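Folding for a shallow drawer

December 11, 2022

The dresser in the new place is a Gatholm with shallow drawers, and my old folding method stopped working on the first evening. Stacks that fit before now catch on the rail above. I spent part of the weekend going through everything dark: trousers, sweatpants, a few tops.

The method I settled on has 3 steps. Lay the garment flat and pull the side seams straight. Fold lengthwise so the pockets end up inside or on one edge. Then fold across, waistband toward hem, until the bundle is a little shorter than the drawer is deep - for mine that means two cross folds.

Zippers need to be closed first. An open one leaves a ridge that the next layer sits on, and the bundle leans. Elastic cuffs are a separate problem and I haven't solved it. They pull the fabric in and the corners never come out square.

Navy and black garments on the table: 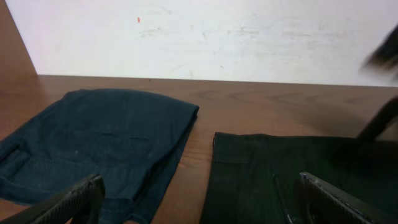
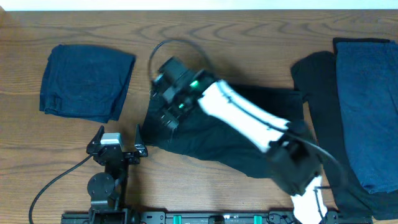
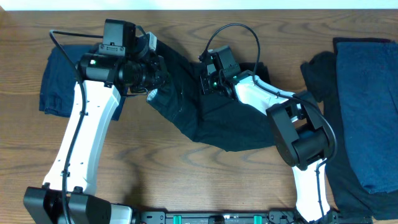

Tamsin Hollis asked whether rolling would save more space. I tried it with two pairs of sweatpants. They took up the same width and were taller by around 3 cm, so they went back to flat. Towels I still fold in thirds and keep on the open shelf. Winter sweaters are next, and those will probably need the deep drawer at the bottom.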